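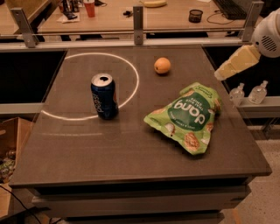 Pepsi (in the circle), a small orange, and the Thai rice chips

Subject: Re: [casitz-snacks] Ideas for the long afternoon box?
List: casitz-snacks

Hi all,

Great question, and I'm so glad somebody finally brought up the afternoon box! I've been packing one for the Belance bus all spring and I have opinions. Replies mixed in with the original below.

> We're doing the Waslow trip again in May and I've been asked to put
> together the snack boxes. Last time I just threw in granola bars and
> by 3 pm everybody was sick of them. What do you all pack for a long
> ride?

Something cold to drink, something that peels, and something that crunches. I know that sounds too simple, but I've tried fancier boxes and most of what was in them came home with me. People like a can of soda that's all theirs, they like a little orange that gives them something to do with their hands, and they LOVE a bag of chips they haven't had a hundred times before.

My current favorite is the one in the photo: a Pepsi, a small round orange, and a bag of the dang rice chips (the bright green bag, you can spot it across a store). The bag crumples easily, and the one in the photo is crumpled, so put the chips in last.

> How many different things do you put in each box? I had seven kinds
> last year and the boxes wouldn't close.

Seven! I admire it. I stick with three, plus a napkin. If you want variety, change the chips from box to box and keep the other two the same. It makes the shopping so much easier and people trade with each other anyway, and the trading is half the fun. On the Belance ride two rows behind me spent a good part of the trip swapping an orange back and forth for somebody's pretzels.

> Does fruit work at all? I'm nervous about it getting squashed.

Small oranges work beautifully. Bananas don't, please learn from me and my good tote bag. Grapes are fine if you have lidded cups, but then you have the cups to carry home. With oranges, pick ones that feel firm and heavy for their size, and give every few rows a paper bag for the peels. And the smell when people all start peeling at once is just lovely, much nicer than the usual bus smell.

> Also, cans or bottles? The Isaksson folks told me cans were a pain.

Cans for me. They stand up straight in the corner of the box and hold the side up a bit. The one thing to watch is that nobody wants to stash a half-finished can on a bumpy road, so I hand the drinks out at the rest stop. Bottles are better if you aren't stopping. I'd keep a few bottles of water up front either way.

> We have about 90 people signed up so far and I have no idea what to
> budget.

I can't help much on price, it jumps around so much from store to store. What I can tell you is that I packed 63 boxes for Belance with one helper, and it took us an evening. For your crowd I'd get a third person and the biggest table you can find. Put down all the open boxes first, then walk along the row with one item at a time: can in the back corner, orange next to it, napkin, chips on top. We tried filling each box start to finish at first and kept losing track of which ones had oranges.

Buy a few extra of each thing too. I had 11 chip bags left over and they were gone before I got my coat off.

> Last thing, is it worth asking people what they like beforehand?

Yes, but ask a small question. I once sent out a long form and got answers like "food." Now I ask two things: anything you can't eat, and cola or water? That's it. You'll want the first answer no matter what, and do read the labels yourself on whatever you end up buying.

If you can, set out one of everything on a table a week before and have a few people come by and point. I like doing this way more than guessing. The rice chips got in that way - I would have gone right past them, and then one bag got opened and we all stood there eating and forgot to vote on the pretzels. They're crisp and light and I find they go really well with a cola. The orange goes nicely after, when you've had enough salt.

Oh, and if you need boxes, I still have a flat stack of the white ones from the Casitz picnic. We ordered 200 and used far fewer. They're the fold-up kind with the tuck lid, deep enough for a can lying down. Write me off list and they're yours, I'd be happy to have the closet shelf back!

Please report back after Waslow, I want to hear which chips went first.

P.S. Does anyone remember the name of the sesame crackers we had at the picnic? Blue sleeve, very thin. I've looked in three stores.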